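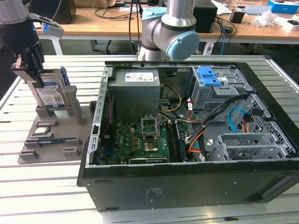
Skunar PC Assembly Teaching Cell

Skunar is a two-arm cell for recording assembly and teardown work on desktop computers. An operator shows the task by hand guiding or by remote control, and the cell saves the joint positions, gripper state and camera views as one demonstration. Typical tasks are seating a CPU, inserting memory and loading a 3.5-inch drive into its bay.

Parts wait in a 3D-printed fixture beside the open tower, so each run starts from the same layout. The fixture files are included and can be changed for other parts. The tower lies on its side with the board facing up.

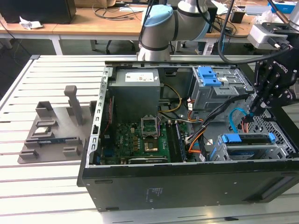 Teaching modes

Hand guiding: hold the arm near the wrist and move it through the task. Best for short insertions.
Remote control: drive both arms from the Dinudia hand controllers. Best when the two grippers have to work together.

The modes can be mixed in one recording. Wrist cameras record the close work around the socket, the memory slots and the drive cage.
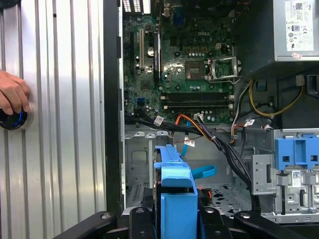
Each demonstration can be trimmed, tagged and replayed at reduced speed before it goes into a training set. Local storage holds 1,024 demonstrations.

Ordering

Skunar base cell, part 845
Ibarra fixture kit, 12 pieces
Posix recording software, 22 seats
Lead times are given with the quote.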